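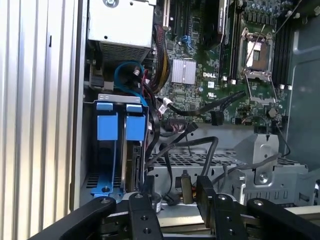 Sunday, started 2:15 pm

Bench to myself this afternoon, so I finally pulled the old Dell workstation off the shelf. It's the one that used to be the file box for the Anozie job and has been sitting under the label printer ever since. Plan for today: get the drives out, find out what's on them, decide if the rest is worth putting back together as a second build machine or if it goes on the parts pile. I'm writing as I go this time, as last time I wrote it all up on Monday and got half of it wrong.

Side panel off, case laid open on the mat. Strap on. The CPU and memory are already out (they went into the Stunska machine last March, there's a note further back in this book), and whoever did that left the lever up on the socket. I'm going to see if we still have one of those black plastic socket covers in the small drawers. If not I'll order a couple, they cost next to nothing and I'd feel a lot better with one on there. Please don't rest anything on this board in the meantime!! Bent pins are my least favorite way to spend an evening.

Cables next. I always want to go straight for the drives and I always regret it, so I made myself trace everything first. There's a fat black bundle coming down the side of the board, a blue SATA cable that swings over to the drive cage, and a skinny red wire that runs along with it. I put masking tape flags on the ones I plan to unplug, with the same code we used on the Undent machines: letter for the board end, number for the drive end. The little connectors up by the edge of the board I'm leaving plugged in. They aren't in the way and they're miserable to get back on.
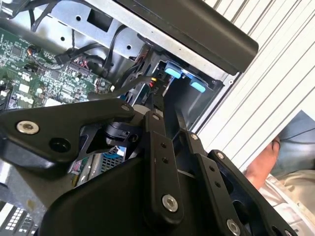

Drive bay with both light blue tabs, black cover still overhanging the opening.

The tabs are what I really wanted to write down, because I get asked every time. These are the tool-free carriers. No screws. Take the data and power plugs off FIRST, then squeeze and lift straight up. If it feels stuck, stop and look for a cable you forgot about, don't lean on it. We have a coffee can with 22 of these blue carriers in it and a good few have a snapped ear from somebody leaning on it (some of those were me, I admit it).

2:50 pm. Went looking for the socket covers. Found the thermal pads I was sure we'd run out of, a bag of 16 case screws labeled "Parex, do not use," and no socket covers. Does anyone know if the Parex thing is still true? That job wrapped up ages ago and I'd love to have those screws back in the general tray.

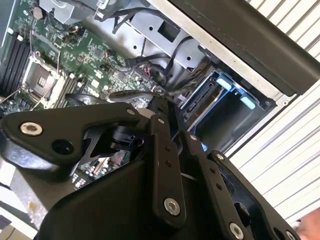 CPU socket, empty, and the memory slots next to it.

While I was in there I went over the board with the flashlight. I can't see any bulging caps near the memory slots, which was my big worry with this one given how hot that closet used to get. The heatsink on the chipset can stay put for now. I don't want to start a repasting project today, I know myself.

For the rebuild we'd need:
a processor that fits this socket (check the service tag first, I haven't)
memory, matched pairs if we can get them
one small SSD for the system
a new CMOS battery, just on principle

I penciled in 80 dollars for the lot, used parts. If it comes to more than that I'd say strip it and keep the power supply and the case. It's a nice case, heavy as a safe, but nice, and that ribbed side is easy to grip when you're hauling it up from the floor.

3:20 pm, on to the drives themselves.

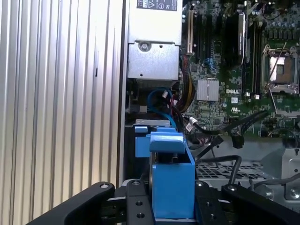 I'm calling them A and B, A being the one nearer the power supply, and the names go on tape on the carrier and again on the drive, in case the carriers get swapped later. Both get read on the dock before anything gets wiped. The Anozie folders should all be on the server already but I want to see them with my own eyes before I sign off on it. If a drive clicks or won't spin up it goes in the gray bin, with the date, and we don't keep trying it "one more time."

Wipe takes forever on the old dock, so figure an evening for each. I set the reminder for 18 hours and I'll look in before I lock up tomorrow.

Still to do:
blow out the fans (outside, please, the last one coated the whole bench)
service tag, write it on the inside cover of this book
socket cover!!
ask about the Parex screws

Case stays on the left end of the bench with the panel leaning behind it. Tape flags stay on the cables until the drives question is settled, so if you need masking tape, there's another roll in the drawer under the vise.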